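Hanging a Group Show: Setting the Centerline and Leveling the Work

Last revised 09/05/2024

These instructions cover wall-hung work up to the weight limit of a standard two-hook mount. Canvases on cleats and unframed paper are covered on separate pages. The procedure is the one used at the Gratton rooms for the May group show.

Tools required: steel tape, pencil, painter's tape, laser line or long spirit level, small torpedo level, hammer, hooks, felt bumpers, cotton gloves.

1. Lay out the wall

Measure the full length of the wall and write it down. Add the widths of all works assigned to that wall. Subtract the second figure from the first. Divide the remainder by the number of works plus one to get an even gap. On the long wall at Gratton the wall measures 817 cm and the works are hung in a single row.

Lean the works against the wall in order before marking anything. Put a strip of foam under each one. Change the order now if it needs changing.

2. Mark the centerline

Set the laser line at the chosen center height and leave it on until the last piece is up. Do not measure up from the floor at each position. Floors in older buildings run out of level, and the error carries into the row.

3. Calculate the hook height

For each work, measure the frame height and divide by 2. Pull the wire up to the point where it will sit on the hooks and measure from there to the top of the frame. Subtract this drop from the half height. The result is the distance from the centerline up to the hook. Record it on painter's tape on the back of the frame.
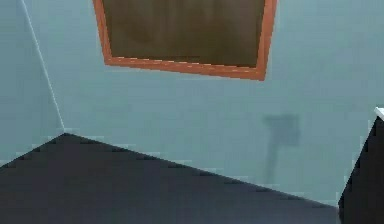 4. Level and fix

Place the torpedo level on the top edge of the frame, then check the bottom edge. A wide colored border makes an error easy to read from across the room. With a thick orange frame on a pale blue-gray wall, a bottom edge that slopes slightly down from left to right shows at once. For a slope in that direction, raise the right side until the bubble centers. If the frame will not hold its position, move to two hooks set 5 cm or more apart. Fit felt bumpers at both lower corners and check the level again.

5. Labels

Fix labels to the right of the work, all at one height. Plemico board labels take a removable adhesive strip. Hellström clips need a pin hole and should be left off freshly painted walls.

6. Final check

Walk the row with the checklist. Confirm title, artist and catalog number for each label against the loan sheet. The Clarneck loans run to number 233 and must be signed off separately. Turn off the laser, remove all tape and erase pencil marks with a white vinyl eraser.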